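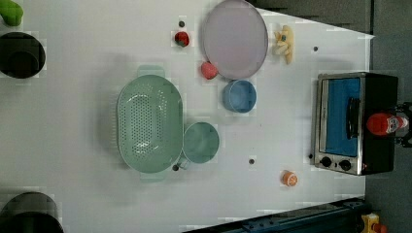 Toy fruit, a colander and a toaster oven on the test table.

Most of the arguments about our robot budget at Droranmont have been about the arm. I think we should argue about the table.

When Elżbieta Lis drew up the plan in October, props and dishes got one line, 19 dollars a month. The spares contract got 34 times that. Yet a kitchen task needs bowls, plates, cups and something to put in them, and plastic fruit gets lost or cracked. Ryszard Wysocka says such things can come out of petty cash. They can, but then we can't see what a year of work costs.

I would cut the second service visit and give the table its own budget, with 913 dollars to start. Buy duplicates of everything on the first order.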